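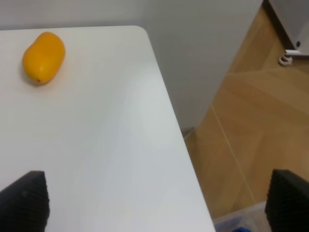
Mango on a white table.

1/ Notes on varnish for anyone showing at the Ketwood open in Burnatville. Hanging starts in November, so oils finished this month have time to cure.

2/ Thin oil layers: six months before a final varnish. Thick passages: a year or more. If the show comes first, use retouch varnish and write that on the back of the panel.

3/ Montserrat Garrido tested three matte varnishes on her Estholm series. Two left a white bloom over dark umber. Both bottles had been stored cold and not stirred – matting agent settles fast.

4/ Sanding grits for gesso panels, my sequence: 500 between coats, 2,000 on the last one if you want an eggshell surface. Stop there. Any smoother and the first layer of oil slides around.

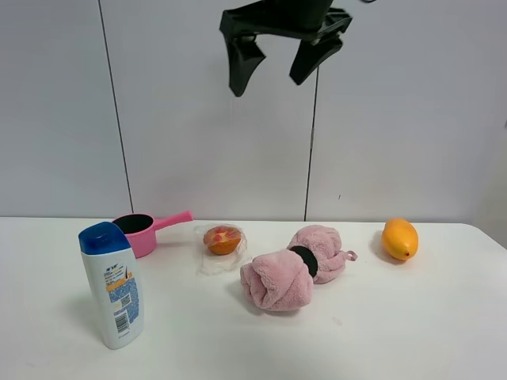
5/ Hanging hardware
D-rings only, two per work, screwed into the frame and never the panel. Ketwood rejects sawtooth hangers. Colin Cheetham had a diptych sent back last year for this.

6/ Labels: title, medium, year, varnish type. Pencil or archival ink. Marker bleeds through raw linen.

7/ Size limit is 680 mm on the short side, frame included. Measure after framing.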